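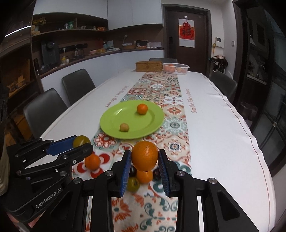 How Do You Take Care of a Gripper?

Reading time: 3 minutes

Print | E-mail this page

Your hand is amazing! It can pick up a grape without squishing it and then grab a heavy book. A gripper is a machine's version of a hand, and the simple kind has just two fingers. Like a bike or a pair of skates, it needs looking after.

Start with the pads. These are the soft parts at the tips of the fingers, and many of them have ridges, like the bottom of your sneakers. Ridges help the pad hang on to smooth, round things. But fruit can be sticky, and dust loves sticky stuff! So the pads get wiped with a damp cloth and dried well. A worn pad comes off and a fresh one goes on.

Next come the pins. Bend your finger and look at your knuckles -- a gripper has knuckles too. They are little metal pins, and the black arms turn around them. If a pin gets loose, the finger wobbles. If crumbs get in, the finger might stick. At the Roslow workshop, every gripper has its pins checked after 80 hours of work.

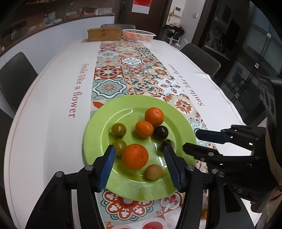

Then it's time for the open-and-close test. The fingers spread as wide as they can, then come together slowly. Do both pads meet in the middle? Great! If one gets there first, something needs adjusting.

The last test is the most fun: picking up fruit. Big oranges are good for checking a wide grip. Small, round fruits are harder, and they love to roll away! The Roslow team does 3 lifts with each fruit and looks for dents in the peel. A dent means the squeeze was too strong.

Everything goes into a notebook. Gripper 1298 got new pads in September, and gripper 1308 got a new pin. That way the next person knows just what has been done.

Try it yourself! Hold two clean erasers, one in each hand, and pick up an orange between them. Now try a grape -- gently!

Shares: 80 | Comments: 3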